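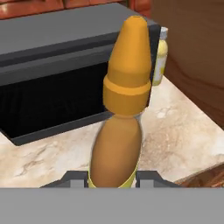 How long does opened mustard keep in the fridge?
Mine goes a year easily, and I've never had a jar turn on me.

bindside18
A year, goodness! I'd toss it by November, dear, the flavor goes so flat.

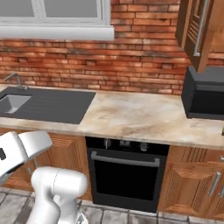
Do you all keep ketchup cold too?
Cupboard for us, we finish a bottle in 5 weeks (three hungry kids!).

Lucero Flores
Oh, I have to disagree with you there, friend. Mine went sour in the cupboard last summer and I've kept it cold ever since.
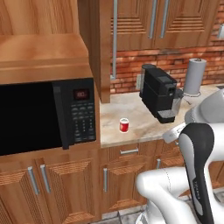

Microwave in its tall wooden cabinet

plercombe1108
Cupboard people, unite! Cold ketchup on hot fries is just sad, and my grandma would've agreed.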